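# About Gileo

Hi, I'm Geeta Mittal, and I run Gileo, a small cooking-play school for kids from two to seven. We don't have an oven. We don't have a fridge either, unless you count the one in the staff corner with my lunch in it. What we have is white tables, a lot of pretend vegetables, pots and pans in kid sizes, and a very firm belief that "making dinner" is one of the best games ever thought up!

People find this page because their kid came home from us talking about soup, so let me tell you how it all started.

I used to teach in a regular preschool, and every room I ever worked in had a play kitchen. You know the kind — a little stove, a sink, a shelf stuffed with plastic fried eggs. And every single afternoon the whole lot ended up in one big bin, pans on top of bananas on top of somebody's sock. The next morning the kids would tip the bin over, stir things around for a while, and wander off. I kept thinking, well, I'd wander off too. Who wants to cook in a mess like that?

So one November I tried something. I took everything out of the bin, cleared a table, and put out a handful of foods and one pan. The kids stayed for the whole of free play. They argued about what goes in first (onions, according to nearly all of them). They washed peppers under a faucet that wasn't there. Florencio Bermúdez, who was teaching next door back then, came over to see why my room had gone so quiet, and he ended up eating four bowls of air.

Florencio and I opened Gileo together in a rented room with 2 tables and one shelf. We've grown since then, though the idea hasn't changed much.

## What we put on the table

Less than you'd expect. A few vegetables, some bread, something to cook in, and a tray off to the side for carrying and putting away. Peppers are our big favorite. They come in yellow, red and green, so a very young child can sort them, and an older one can tell you that the green one tastes worst and should go to Dad. A baguette is good because it's long and awkward and has to be shared. And a green onion is the best prop we own, I mean it. It's floppy-looking, it's leafy at one end and white at the other, it never quite fits in the pot, and every kid has an opinion on which end you eat.

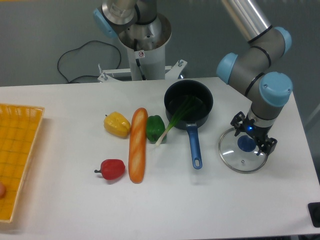 We talk a lot about handles, too. Saucepan handles, mostly. At home a grown-up is always saying "turn the handle in," and kids hear it as noise. With us they get to be the one who says it. I had a four-year-old tell me last spring that I was "cooking like a person with no mother," so I guess the lesson is going in.

We don't use recipe cards with the little ones. We tried! Florencio drew a beautiful set, laminated them and everything, and the kids used them as plates. Now we just ask a question when they sit down. Who's coming to dinner? What did they say they don't like? From there it runs itself. Bread soup has been a big hit this winter. So has something called "pepper for the bus driver," and I've asked three different children to explain it and gotten three different answers.

The older group (five and up) does set menus. They pick what they need from the shelf, carry it over on a tray, cook, serve, and then take turns being the customer. The customer job is the hard one. You have to wait, and you have to say something nice about a baguette you didn't want.

## Putting away is part of the game

I feel strongly about this, so bear with me. We don't have "cleanup time." We have closing the kitchen. Food goes back in the tray, pans go on the shelf with nothing left in them, and whoever is the cook that day gets to say "kitchen's closed" in whatever voice they like. Rania Lamrani runs our afternoon sessions and she has them check inside every pan before it goes up. You'd be amazed what gets left in a saucepan overnight.

A tray works better than a box for this. It's shallow, so you can see what you've got, and you can see what's missing. The kids know our peppers well enough to send out a search party. 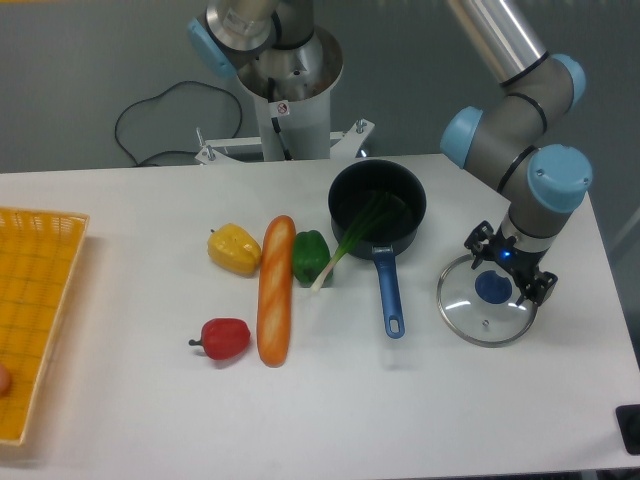 Vikas Solanki wrote to us that he'd been dreading pretend food all over his house, and then his daughter started closing the kitchen at home, voice and all. His one complaint was that she now closes it while he's still using it. "I had half an omelet in the pan," he said, "and she told me to come back tomorrow."

Sorry, Vikas! We've had a word with her, and she says the rule stands.

Gaurav Khurana asked a question we get a lot, whether kids wouldn't be better off with real vegetables and real knives. I think they should have those as well. My own kids peeled carrots at three. But a real pepper can be cut up once, and then it's dinner, and the game's over. A pretend one can be soup at ten o'clock and a phone at ten fifteen. We've got room for both kinds, and for the real kind you've got your own kitchen.

## Who's here

I do mornings and the ordering, and I answer the phone. Florencio does the five-and-ups and repairs anything that can be glued. Rania has the afternoons, and she's the one to talk to if your child is shy or has a hard time with noise — she keeps a table at the quiet end for exactly that.

Groups are small. You're welcome to stay for the first visit, or the first few, and you will be served something. Please eat it politely.

## Coming to see us

Drop in any weekday morning before ten, when the tables are set and the kids haven't gotten to them yet. Bring socks, since shoes come off at the door. If you've got play food at home that isn't getting used, we'll happily take it as long as it's clean and nothing's cracked. We're short on bread right now. We have plenty of fried eggs, so please, no more fried eggs.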